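Ticket 118: Second folding table, second gripper, one budget
Status: open, waiting on purchasing
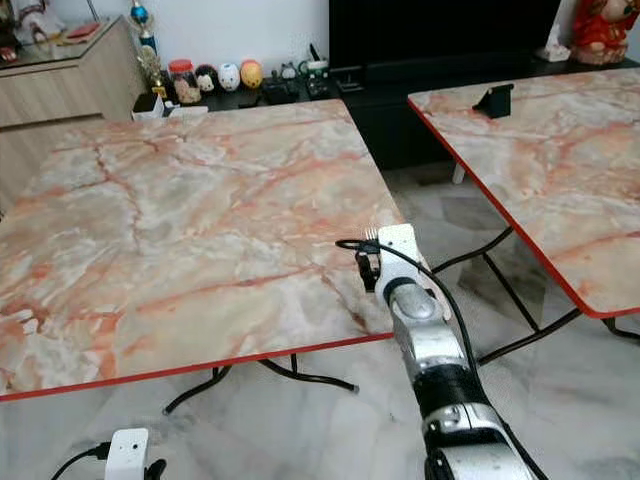 Arm at the near edge of the first table, second table to the right.

Opened by Nelli Hirvonen, July

Problem: we have two tables and one arm. The plan from spring says the arm covers both. The plan was written by someone who had seen the arm in a catalog.

Log

9:10 – Measured reach from the current mount. The first table is fine up to the middle. The far table might as well be in Plukholm. Reach on the Gittins spec sheet is 955 mm, measured to somewhere I would like to visit one day.

9:40 – Asked Fidel (the supplier, no relation) for options:
a) Longer arm. Price came with a phone number in place of a price.
b) Floor rail, so the arm can slide between tables. 1,000 euros before shipping.
c) Move the tables. Free.

10:15 – Ilari Sjöberg in purchasing points out that c) is free. I point out that the tables fold, and that I don't want a moving arm leaning on something designed for picnics. He asks what a proper bench costs. Some 265 each from Clisorel, legs included, which I had to check.

11:30 – Gripper cable. It loops out over the tabletop before it comes back down the arm. Adding cable clips to the order. They are the only item so far that everyone agrees on.

13:05 – Revised request: two benches, cable clips, no rail this year. Rail goes on next year's list, under the other rail.

13:20 – Ilari asks if we could start with one bench. We could also start with half an arm.

14:45 – Compromise: both benches now, and the spare gripper fingers wait until the next quarter. Please be gentle with the ones we have.

Next step: signature. Leaving the ticket open until the benches are in the building and somebody has tightened the bolts.

3 comments · 4 shares

Ilari Sjöberg: For the record, I asked about one bench because the form has one line.

mkoski: We bought the rail before the benches. Do it your way round. Ours spent the winter in its box – very nice box.

Nelli Hirvonen: @mkoski do you still have it? Asking for next year's list.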